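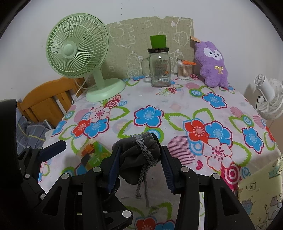 NOTICE TO THE INCOMING TENANT
A story

The Vidon Residential Office wishes to advise the incoming tenant of Room 304 that the room is let as found. The previous tenant left in February, having given proper notice, and did not supply a forwarding address. Under the rules in force at Drarnberg, articles left behind pass to the room and may not be removed by the Office.

The tenant will find a table with a flowered cloth. The cloth is to remain on the table. The Office has twice replaced it with a plain one of the approved pattern, and on both occasions the plain cloth was returned by post from Inmont, folded, with the correct postage.

A small grey cloth bundle, tied with cord, is included in the letting. It has been weighed on arrival and departure by each inspector. The first recorded 50 grams, the second 100, and the third 200. The third inspector asked to be transferred and the request was granted. The tenant is not required to untie the bundle. A tenant who does so should inform the Office in writing, stating the hour.

The green fan may be used at any time of year. Complaints that it turns towards the person speaking have been passed to the maintenance section, which replied that the fan was made to turn.
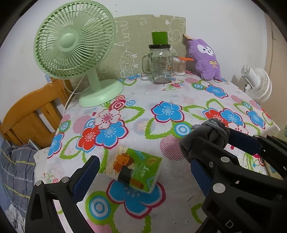
Issue 50

The remaining articles are kept along the wall. They include a glass jar with a green cup upturned on its lid, a container of cotton swabs, a board drawn with cartoon animals and a purple soft toy with a yellow bow. The toy's paper tag should not be detached. The Office understands that it is addressed to the next tenant but one.

The second fan, which is white and smaller, is for visitors.

Rent is payable at the El Khatib counter on the ground floor. The tenant should sign the lower part of this notice and leave it beside the jar overnight. If by morning it has been countersigned, the letting is confirmed and the key may be kept.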